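Progress Report to the Timar Family Fund
Project: Grown Children, Changing Families
Prepared by Despina Olteanu, Program Lead, Brurner Family Center
July 27, 2024

Dear Honeylyn and everyone at the Fund,

I know you said a couple of pages would be plenty, and I have tried, but there is a lot to tell and most of it is good, so please pour yourself a coffee and bear with me.

You will remember that when we first came to you, we wanted to do something for a group that tends to slip past every other service in the county: adults whose parents separate, remarry or move in with someone new late in life. We had been running groups for younger children for years, and parents kept asking us at the door whether there was anything for their 30-year-old. There wasn't, and we felt a bit sheepish saying so. Your grant let us find out whether people would come, and what they would want from us once they did.

Who has come so far

Since the start of the grant, 166 people have taken part in at least one session. That is more than we planned for, and I will admit we had some anxious evenings early on when the chairs were mostly empty. Word of mouth did the work in the end (and one very kind mention in the Quiambao Library newsletter, which brought in more callers than all our posters put together). Most of the people who come have homes and jobs of their own, and quite a few have children. Several have driven over from the next county, and one pair of sisters signed up separately without telling each other and met in the parking lot.

The questions they bring are very practical, much more so than I expected. Where does everybody go for Thanksgiving now? Do I have to like my mother's new husband? Who sits with Dad at the hospital if he lives alone? Is it all right to tell him I don't want to hear about the lawyers anymore? There is grief in it too, of course, and some people are surprised by how hard it has hit them at an age when they thought they would be past minding. But it often comes in sideways, through a question about who gets the photo albums.

The evening groups

Each group meets for eight sessions, and that length seems to suit people. We tried a shorter version over the winter and the members simply asked to keep going, so we went back to eight. Trinity Dvorak leads most of the evenings and has rewritten a good part of the handbook along the way. The session on money and wills has been split in two, as it kept running over and people went home more wound up than when they arrived. The session on "staying out of the middle" is now the second one instead of the fifth. People need it early. A parent who has lost a partner of 35 years will often lean on whichever child picks up the phone, and that child may want some words ready.

We have also loosened up the way we open. The first groups began with everyone telling their story in turn, and it took up the whole evening and left the last two or three people with hardly a minute each. Now we start with a short worksheet, done in pairs, and the stories come out over the following weeks when people feel like telling them.

One thing did not go well. We had hoped to run a group for brothers and sisters to attend together, and we had to stop after three meetings. Old quarrels took up nearly all the time, and I don't think we were set up to handle them. Ariel Catacutan, our family mediator, feels that siblings would be better served by one or two private meetings with him, and he has started offering those. I would like to watch how that goes for a while before promising you anything.

The phone line

The line has taken 2,485 calls, and it is by far the busiest part of the project. Many are short: a person wants to know if what they are feeling is normal, or where to send a parent who needs legal advice. Others last an hour. Cherry Mae Maglaya, who answers on most afternoons, noticed that calls climb in the week after any big holiday, and we have moved our staffing hours to match. We have also begun to hear from the parents themselves, who are worried about having told their children badly, or who haven't told them yet and would like some help with how to say it. We never advertised to parents, and I am very glad they found us anyway.

We put together a short guide for them, four pages long, called "Telling Your Grown Children." It asks parents to tell all their children within the same day or so if they can, to leave out the details of who did what, and to say plainly what will happen with the house if they know. We have given out about 800 copies. Two family doctors' offices keep a stack at the front desk now, and the guide has been asked for in Spanish. That translation is under way.

What people tell us

We send a simple form after the last session and again three months later. I don't want to make too much of the answers, since people who are unhappy with a group often don't fill in its forms. Still, the comments have been a pleasure to read. One woman wrote that she had called her father for the first time since the spring and they had talked about tomatoes. A man in his forties said that he had stopped carrying messages between his parents and that his blood pressure thanked him for it. Another member thought the room was too cold and the cookies were too small, and we have attended to both!

The point that comes up most in the less happy comments is the timing. Evening groups are hard for people with small children, and shift workers can hardly come at all. We knew this and had not found a good answer until the spring, when we began holding lunch-hour talks at workplaces.

Lunch-hour talks

These are 40 minutes long, open to anyone on the staff, and don't ask anybody to say anything about their own family. Trinity gives a short talk on what tends to happen when older parents part, hands out the guide and the phone number, and stays on for a while afterward for anyone who wants a quiet word. We have visited a bakery, the school bus garage and Porneo, and all three have asked us back. The turnout has been modest but steady, and a good share of our newer callers mention that they first heard about the line at work.

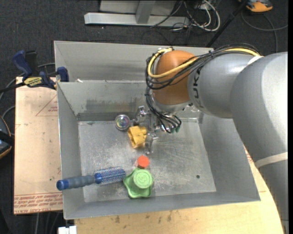 Robot arm at work over a metal bin holding a hairbrush and other small items.

We would like to do more of these talks in the coming year, including some at shift change for people who work nights. They cost very little beyond Trinity's time and the price of sandwiches.

Money

Spending is close to plan. We are a little under on room rental, thanks to the library letting us have its meeting room without charge, and a little over on telephone costs, for the happy reason given earlier. With your agreement, we would like to move what is left in the rental line over to the phone line, which would let us keep Cherry Mae's hours as they are through the fall. The full accounts are attached separately, and I am glad to go through them with you at any time.

What comes next

The next evening group begins in August and already has a waiting list, so we are training a second leader to work alongside Trinity. The Spanish guide should be ready for printing by then as well. Ariel will keep on with the sibling meetings and write up his notes for us, and we plan to add a session for people who are looking after one parent while trying to stay on good terms with the other, as that has come up in every group so far.

There is one question I would like your thoughts on. Several callers have asked about help for grandchildren, who also have a great deal to take in when Grandma and Grandpa no longer live in the same house. It is a little outside what you agreed to fund, and I don't want to stretch the project until it is thin. But I would love to talk it over, and if you or anyone else from the Fund can come by for the last meeting of the August group, there will be soup, and members have said that guests are welcome for the meal.

With warm thanks from all of us,

Despina Olteanu
Program Lead, Brurner Family Center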